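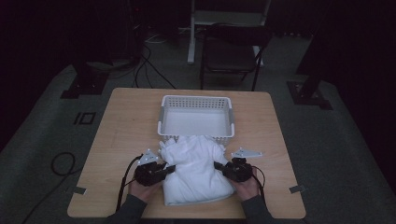

Hila by Kulap Rattanakul: your questions, sorted

What is Hila?
A fizzy hemp-seed drink from the singer Kulap Rattanakul, made with the drinks firm Noiphan. It comes in cans, because she wanted bottles and lost.

Will it get me high?
No. Hemp seed is the bit of the plant that goes into muesli. If you feel giddy after a can, it's probably the bubbles, or you've been playing the second album too loud.

Did Kulap really have anything to do with it?
More than Noiphan expected when they signed her. She turned down the first recipe for tasting "like a lawn", and the second for tasting like nothing at all. The third is the one in the shops. She also wrote the words on the can, which explains the length of them.

Who owns the company?
Noiphan holds the larger share and Kulap has the rest. Her old label, Indosness, has no stake, though it did send flowers.

What flavours are there?
There are 2: lime, and ginger. A third was promised on stage in December, which came as news to the people who make it. 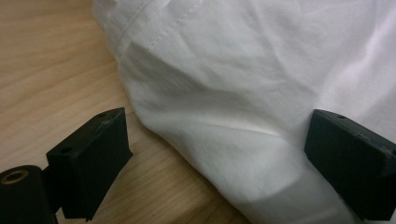
When can I buy it?
The first 3,000 cases go on sale on December 7, 2025, through our website and in Prekex shops. Website orders are sent out in the order we get them.

Is there a limit?
Up to 25 cans per person in the first week. We had 1,132 names on the waiting list before anybody had tasted it, so please be kind.

Do I get concert tickets with it?
Sadly not. You get a drink. Tickets are sold separately, by people with far better hold music than ours.

Can I send it back if I don't like it?
Unopened cans, yes, within the month. Opened ones are yours for life.

Can I send Kulap my own recipe?
You can, and plenty of you have. Please stop posting jars.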